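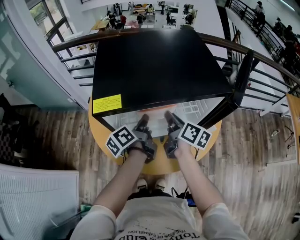

Josée Hawthorne wants to know when a machine will put her groceries away, and she would like the answer in months, please, and without the word "promising" in it. She wrote in after the last issue, where I spent four paragraphs on warehouse arms and (fair point) none on kitchens. Her words: she has been hearing about the robot butler since she was in braces, and she now has a daughter in braces.

So, Josée, groceries. The short version is that putting one sausage-shaped thing in one small fridge is a respectable day's work in this field. A person with a gripper in each hand does it over and over, a computer studies the recordings, and later on a robot has a go. You and I learned the same job by being yelled at for leaving the milk out.

I asked Fotis Spanos at Bendalel what makes a fridge so hard, and he gave me a long look over his coffee. A fridge is a box with a door, he said, and both halves of that are trouble. The door has to be opened without walking the whole appliance across the table. Then the hand has to go inside, where it gets in the way of its own view, and let go of something slippery without flinging it at the back wall. People do all this while talking on the phone.

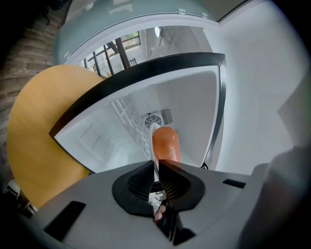
He also pointed out that the easy version comes with no shelf full of leftovers to work around. My own fridge has a jar of pickles standing in front of everything else I own. I asked how a robot would handle the pickles. Fotis said he would rather talk about August.

August is when Bendalel plans to try its two-armed model in an ordinary apartment in Plultville, with a tenant in it and presumably the tenant's pickles. The plan is 13 chores, from wiping a counter to loading a dishwasher. Fotis expects it to manage six of them without help. Azra Vukčević, who has the desk next to his and had been pretending not to listen, said three.

The shop floor is doing better, mostly by cheating. Over at Holtden they had an arm that couldn't reliably pick parts out of a mixed bin, so they stopped mixing the bin. It's been fine ever since. Demetrio Urquijo runs that line and is very cheerful about it. His view is that you can make almost any robot look smart if you're willing to tidy up first, and that his kids' rooms would defeat anything on the market.

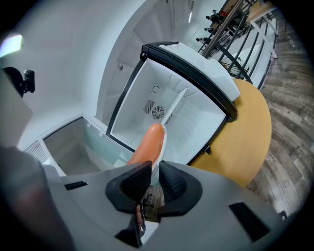

Which brings me to the market. Vlachopoulos has started taking orders for a countertop helper at $2399, and several of you have forwarded me the ad. It fetches and it puts back, according to the brochure. Read the small print, though. It wants the items lined up in the same spots each time, a clear path, good light, and somebody nearby to hit stop. If I have lined everything up in good light and am standing right there, I'm already most of the way through the chore.

I don't want to be too sour. Five minutes of watching a gripper close gently around something long and shiny, and not squash it, did more for my mood than the ad did. The hands are getting good. Folding is coming along too, if you own only towels and aren't in a hurry. What lags is everything around the hands: knowing the door is still open, knowing the sausage goes in the fridge and the sausage-shaped dog toy doesn't.

Antigoni Chrysikopoulos asked the other question that came in this week, whether she should hold off on buying a new dishwasher until the robots can wash up. No. Buy the dishwasher. It's a robot that does one chore, it has been on sale for decades, and it doesn't need anyone to line up your life in front of it, apart from the forks.

I'll be in Plultville for the apartment trial and will keep score, chore by chore. Send your guesses before then, and tell me which side you're on, Fotis's or Azra's. Josée, you're down for zero unless I hear otherwise.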